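Sólveig Blöndal took over the guesthouse at Clerkby in May, after 5 years as its cook. It has a dining room that seats 40 and a footpath to the lake that starts behind the car park.

"Walkers want to eat at six and be in bed by nine," she says. "We used to open the kitchen at seven. I changed that first."

Half board stays on for the winter, though the Bruvora room will be shut while the bathroom is redone. She has kept the old breakfast hours – guests complained when she tried to move them.

Dogs are welcome downstairs. "Not on the beds," she says. "I do check."
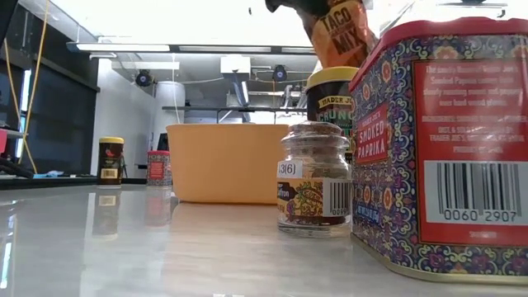 *Words: Mogens Lund*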